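Switching to a shared kitchen for my hot sauce

For the first two years I made hot sauce in my own kitchen. It started as gifts, then people at work wanted to pay for it, and by last spring I was filling bottles three nights a week and storing cases under the bed. In May I moved the whole thing into a shared commercial kitchen across town. A few readers have written to ask how that works and whether it's worth the money, so I'm putting down what I know so far.

Why I moved

My state lets you sell certain foods out of a home kitchen. Baked goods, jams, dry mixes, that kind of thing. Hot sauce falls in an awkward spot. It's an acidified food, and the rules for those are stricter. I was fine giving it away. Once I wanted to sell it at the market and in a store, I needed a licensed kitchen, a tested recipe and a label that met the rules.

I could have stopped there and kept it as a hobby. I thought about that for most of a winter. What decided it was a call from Braulio Jaramillo, who runs a small grocery called Botora on the east side. He had tried the green sauce at a cookout and wanted it on his shelf. He said he would take 40 bottles to start if I could show him the paperwork. I told him I'd have it by summer.

Finding a kitchen

I looked at three places. The first was a church kitchen that rented by the day. It was cheap, but the stove was a home model and the county had not inspected it for the kind of work I do. The second was a restaurant that rented its kitchen overnight, from 11 p.m. to 5 a.m. The equipment was good. I have a day job and I could not see myself doing those hours for more than a month.

The third was Plarden, which is a shared kitchen in an old print shop. You pay a membership and then book time in blocks. Each block is four hours. There is dry storage in wire cages, a walk-in cooler where you rent shelf space, and a row of prep stations down the long wall. Most of the other members bake. There's a woman who makes dog biscuits and a couple who make tamales for weddings.

I signed up for the smallest plan. It comes to $426 a month, which covers five blocks and one shelf in the cooler. Extra blocks cost more. The deposit was one month's fee. I also had to buy liability insurance and take the food safety course, and I would count both of those in your budget if you're planning something like this. I didn't, and it set me back a few weeks.

What a block looks like

Four hours sounds like a lot. My first time in, I made one batch and left twenty minutes late with the floor still wet. Now I can do two batches if I come in ready.

I stem and seed the peppers at home the night before and get the paperwork out of the way too. No, you can't do the peppers at home. I was told this on my second visit, politely. All the food prep has to happen in the licensed space. So what I really do the night before is write the batch sheet, print the labels and pack the crate: pH meter, buffer solution, funnels, tape, marker, gloves, apron, two timers.

The first half hour goes to setting up and sanitizing. Then peppers, onions and garlic get washed and cut. The onions take the longest, and I've started buying them peeled. Everything simmers in vinegar until it's soft, then goes through the blender and back on the heat. I check the pH once it's blended and write it on the sheet. The sauce gets bottled hot, capped and turned over. While the bottles stand, I clean.

Cleaning is a bigger part of it than I expected. You leave your station the way you'd want to find it, and the steel has to be wiped down, rinsed, sanitized and left to air dry. The house rule is that you do your counter, your sink and the drawers of the cabinet under the counter, whether you opened them or not.

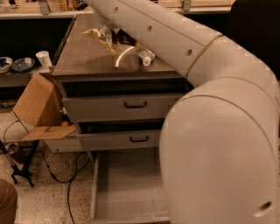 Getting the recipe approved

This was the slow part. You send a sample and a written process to a lab or a university, and a person called a process authority reads it and decides whether it's safe as written. They look at the pH, the temperature when you fill the bottle, and how long you hold it there.

My written recipe was a mess. I'd been cooking with "a bag of peppers" and "enough vinegar" and it came out well enough every time that I never had a reason to fix it. For the lab I had to weigh everything in grams. I made the green sauce over and over until I had weights I could stand behind. The red sauce needed more vinegar than I'd been using to get to a safe number, and it tasted thin after that. I ended up adding roasted carrot for body. I like the new version better, though my brother disagrees and has said so more than once.

The approval letter is good for that recipe only. If I swap the pepper or change the vinegar, I have to ask again. I keep a copy in the crate and another at home.

Bottles, caps and labels

I use a five-ounce glass bottle with a black cap and a plastic insert. I buy them from Yeom, which has a warehouse near the airport and lets you pick up in person. Shipping on glass is terrible, so if you have a supplier within driving distance, go there first. Buy the inserts at the same time. I once got a full case of bottles home and found the inserts I had were for a different neck.

The label has to list the ingredients by weight, the net contents, my business name and the address. I designed the first one myself and it looked fine on the screen. Printed, the ingredient type was too small to meet the rule. I made the pepper drawing smaller and the words bigger. The paper labels also wrinkled in the cooler, and I've changed to a coated one that costs a bit more and stays flat.

The name on the label is Curel, by the way. It was my grandmother's street. I had a longer name before that and people kept getting it wrong at the market.

Is it worth it

In money, not yet. I sell a bottle for $9 at the market and a good deal less than that to the store. Once I take out the kitchen, the glass and the peppers, there's a little left over in a good month and nothing in a slow one. August was good. We'll see about the winter, when peppers cost more and the market moves indoors to half the space.

In other ways it has helped. My apartment doesn't smell like vinegar anymore. The cases are out from under the bed. I waste less time because I have to plan, and the sauce is the same from one batch to the next, which I could not have said a year ago. I've also learned a lot from standing next to people who have been at this longer. The tamale couple showed me how to set up the bottling so I'm not walking back and forth with a hot pitcher.

What I'd do differently is start the lab process before paying for the kitchen. I paid two months of membership while I waited on the letter, and all I made in that time was test batches. I'd also visit any kitchen at the time of day you plan to work there. Plarden at 10 in the morning and Plarden at 6 in the evening are very different places, and the evening is when everyone with a day job wants the big burners.

Botora reordered last week, another 20 of the green and none of the red. Braulio wants to know if I can do something milder for the people who pick up the bottle and put it back. I've got a yellow pepper version that I've made at home twice, and the sample goes out to the lab once I have the weights written down.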